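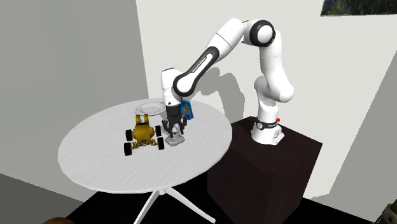

Figure 3. The simulated workspace used for remote demonstrations. The arm is mounted on a dark cabinet beside a round table that holds a toy rover, a plate and a small light-colored object between the gripper fingers.

4.2 Collecting demonstrations by remote control

All demonstrations in this section were recorded in Pirnari, our simulation environment. The operator holds a six-axis hand controller and watches the workspace on a monitor. Moving the controller moves the gripper by the same amount, scaled by a factor the operator can change between trials. A trigger under the index finger sets the gripper opening. Commands are sent only while a side button is held, so the operator can let go, bring the hand back to a comfortable position, and continue.

We compared this interface with hand guiding, in which the operator takes hold of the wrist of a physical arm and leads it through the task. The hand-guided trials were recorded at our Armont laboratory and are described in Section 4.3. Both sets use the same task instructions and the same joint limits.

The simulated arm stands on a cabinet next to a round pedestal table (Figure 3). Its base is higher than the tabletop, so it reaches down and across to the objects. In pilot trials with a lower base, operators often drove the elbow close to its limit when working on the far side of the table. Raising the base reduced this problem but made low sideways motions harder to judge on the monitor.

Each trial began with a short written instruction naming the object to be moved and where to put it. The other objects stayed on the table as obstacles. Operators were told to avoid touching them but were not stopped if they did. We kept trials with light contact and marked them in the log. A trial ended when the operator pressed the finish button or when 81 seconds had passed.

The full remote set contains 1,375 trials. We removed 168 of these before training: most had reached the time limit, and the rest had gaps in the controller signal. Joint positions, gripper opening and object poses were saved at every control step. Long pauses at the start of a trial were trimmed, but pauses near a grasp were kept. Operators tend to slow down there to line up the fingers, and an early policy trained without these pauses closed the gripper too soon.

The remaining trials were divided into training and test sets by starting layout, so that no layout appears in both. The policy and its training settings are given in Section 5.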